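Kiani Campaign Yard Sign Kit

Two-sided corrugated plastic signs with steel stakes, sold to candidates, ballot measure groups and local party offices. Signs are printed at our Fikcombe shop and shipped flat.

What is in the kit

Each kit has 100 signs, 100 stakes and 5 blank signs for handwritten directions on election day. Both sides are printed the same unless you send two files. Stakes are the H type and push into soft ground by hand.

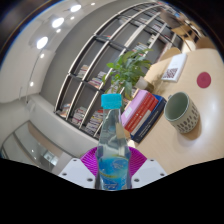

For hard or frozen ground, use the pilot rod. It is sold separately and makes a starter hole for each leg. Do not hammer the top of the stake — it bends the crossbar and the sign will lean.

Artwork

Send a PDF with all fonts outlined. We print up to two colors at the kit price. Keep the candidate's last name as large as it will go and leave the slogan off if it does not fit on one line. Lorcan Ó Flaithearta in prepress checks every file and emails a proof before anything is printed.

The "paid for by" line is your responsibility. Rules on wording and type size differ by state and sometimes by county, so check with your election office before you approve the proof. We do not reprint for a missing disclaimer.
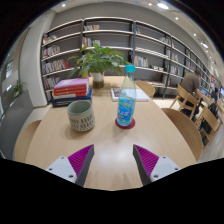

Turnaround

Standard orders ship 15 business days after proof approval. Rush orders ship in 5 and cost 28 percent more. Orders for the June primaries are already closed. Kits can be picked up at the Kolville counter if you choose that at checkout.

Storage and reuse

Take signs off the stakes before you stack them. Keep them flat and out of direct sun, which fades the red ink first.

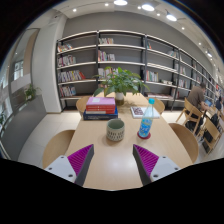 Stakes can be used again for several cycles if they are wiped down before they go in the box. Replacement stakes come in bundles of 28.

Questions about bulk pricing go to Mimoza Obradović at the Kolville counter.

Page updated 2026-06-11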